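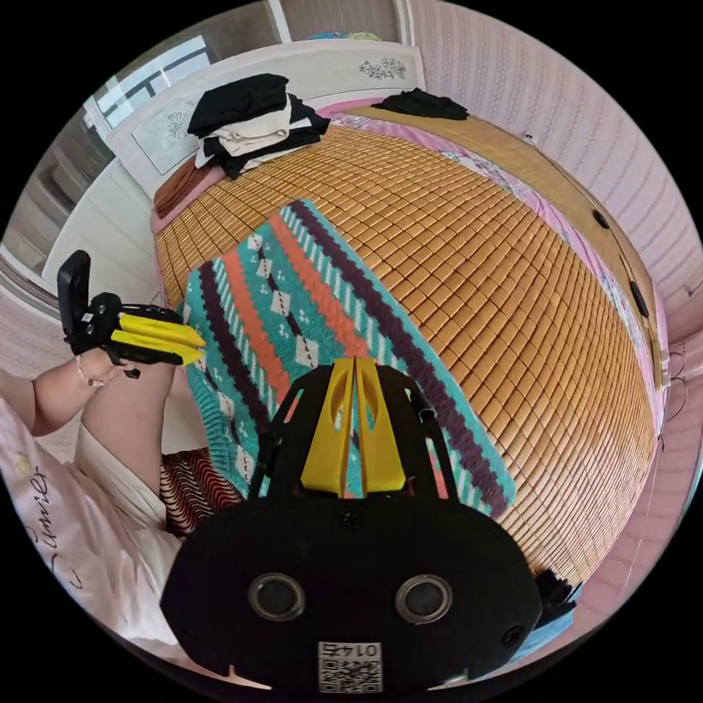 Abb. 7.1 Am Bett: Hand nahe der Decke

Kapitel 7
Das Bett und seine Textilien

Lernziele
Nach der Bearbeitung dieses Kapitels können Sie
die Schichten eines Bettes benennen und ihre Aufgaben erklären,
Füllmaterialien für Decken und Kissen unterscheiden,
den Wäschebedarf eines kleinen Beherbergungsbetriebs berechnen,
einen Wechselplan für Bettwäsche aufstellen.

Einstieg
Die Pension Mesitz hat 25 Betten und wird ganzjährig geführt. Ifeanyi Isah hat dort die Leitung der Hauswirtschaft übernommen und findet im Wäschelager Bestände aus mehreren Jahrzehnten vor. Es gibt Bezüge mit Knöpfen, mit Reißverschluss und mit Hotelverschluss, dazu Laken in vier Größen, von denen zwei auf keine der vorhandenen Matratzen passen. Ein Teil der Decken ist mit Daunen gefüllt, ein anderer mit Polyesterfasern, und bei manchen fehlt das Pflegeetikett. Beim Bettenmachen geht viel Zeit verloren, weil zu jeder Decke erst der passende Bezug gesucht werden muss. Die Inhaberin möchte wissen, was ersetzt werden soll und was bleiben kann.

Der Fall begleitet Sie durch das Kapitel. Notieren Sie schon jetzt, welche Angaben Ihnen für eine Entscheidung fehlen.

7.1 Was ein Bett leisten muss

Der Mensch gibt im Schlaf Wärme und Feuchtigkeit ab. Die Feuchtigkeit geht zum Teil in die Decke, zum Teil in Laken, Auflage und Matratze über. Ein Bett muss sie aufnehmen und tagsüber wieder abgeben können. Gleichzeitig soll es den Körper stützen und die Wärme so halten, dass der Schlafende weder friert noch schwitzt. Diese Anforderungen lassen sich mit einem einzigen Material nicht erfüllen, deshalb besteht das Bett aus Schichten.

Zuunterst liegt der Lattenrost oder ein anderer Unterbau. Er trägt die Matratze und lässt Luft an ihre Unterseite. Auf die Matratze kommt ein Schoner oder eine Auflage, darüber das Laken. Decke und Kissen bilden die obere Schicht und werden mit waschbaren Bezügen versehen. Als Bettwaren bezeichnet man Matratzen, Auflagen, Decken und Kissen, als Bettwäsche dagegen Laken und Bezüge. Im Alltag werden beide Begriffe oft vermischt. Für Bestelllisten und Inventare ist die Trennung notwendig, denn Bettwaren werden selten gereinigt und über Jahre genutzt, während Bettwäsche regelmäßig in die Wäscherei geht.

7.2 Decken und ihre Füllungen

Eine Decke wärmt durch die Luft, die in ihrer Füllung eingeschlossen ist. Daunen bilden viele kleine Luftkammern und sind bei geringem Gewicht sehr warm. Schafwolle nimmt viel Feuchtigkeit auf, lässt sich aber nicht in jeder Ausführung waschen. Baumwollfüllungen sind flacher und eignen sich für den Sommer. Synthetische Fasern trocknen schnell und vertragen häufig höhere Waschtemperaturen, was sie für Betriebe mit vielen Gästewechseln interessant macht. Maßgeblich ist in jedem Fall das Pflegeetikett.

Neben der Füllung beeinflusst die Steppung die Wärmeleistung. Bei durchgesteppten Decken liegen Ober- und Unterseite an den Nähten direkt aufeinander, dort entweicht Wärme. Kassettendecken mit Innenstegen vermeiden diese Kältebrücken weitgehend.

Merke: Decken werden nach dem Aufstehen zurückgeschlagen und erst nach dem Lüften wieder aufgelegt. Eine sofort glatt gezogene Decke hält die Feuchtigkeit im Bett.

7.3 Den Bedarf berechnen

Für die Planung rechnet man in Garnituren. Eine Garnitur umfasst in diesem Kapitel ein Laken, einen Deckenbezug und einen Kissenbezug. Eine Garnitur liegt auf dem Bett, eine ist in der Wäsche, eine liegt im Schrank. Hinzu kommt eine Reserve für Flecken und Verschleiß. Wird die Wäsche außer Haus gegeben, verlängert sich der Umlauf, und der Bestand muss entsprechend größer sein.

Für die Pension Mesitz ergeben sich bei drei Garnituren je Bett 75 Garnituren. Mit einer Reserve von 10 weiteren beträgt der Sollbestand 85.

Aufgaben
1. Erklären Sie den Unterschied zwischen Bettwaren und Bettwäsche an je zwei Gegenständen.
2. Berechnen Sie den Sollbestand, wenn die Pension mit vier Garnituren je Bett plant und die Reserve gleich bleibt.
3. Formulieren Sie eine Empfehlung für den Umgang mit Decken, deren Pflegeetikett fehlt.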